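Previer tabletop simulator, long-term review
Posted by Nuno Pinheiro in Tools

I've had Previer on my work machine since September and I still open it before my coffee is ready. It runs our pick-and-place scripts on a simulated arm in a furnished room, so I can find out how badly I've planned something without bending any real hardware. For anybody programming an arm in a small shop, I think it's wonderful. It also has a fault that cost me a whole afternoon, so let me get to that.

The job was dull. Pick up a slim upright box from the table, lift it, carry it past a bowl, set it down. I had the grip force at 30 percent and it went fine, 4 runs in a row. On run 5 the box dropped straight out of the fingers at the top of the lift. No collision, no warning, and the log said "grasp held" the entire time! I bumped the force up to 50 and it did exactly the same thing.

After a lot of muttering I found it. If you pause a run and change any object's weight, Previer keeps the old contact data until you reload the room. The arm thinks it's holding the box you had before. Reload and everything behaves. Sofia Morais got the same drop on her laptop in Gouveia, so it isn't my graphics card.

What worries me is the opposite case. Make the object heavier, forget to reload, and you could get a lovely clean run that you then copy to a real robot with people standing near it. A log that says "held" when the box is on the table needs fixing, and I've told them so.

Everything else I love. The arm moves the way I expect, the lighting is good enough to test vision on, and the replay tool (drag the slider, watch the wrist go back and forth) has taught me more about bad approach angles than any manual.

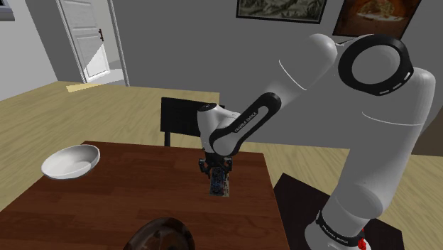 Belmiro Rebelo wrote in to say that the reload trick works for him too, but only if the log window is closed first, and that he now does a slow real-arm test with an empty gripper before he trusts any saved run. I've started doing the same.

Four stars from me, and the fifth is waiting for the patch.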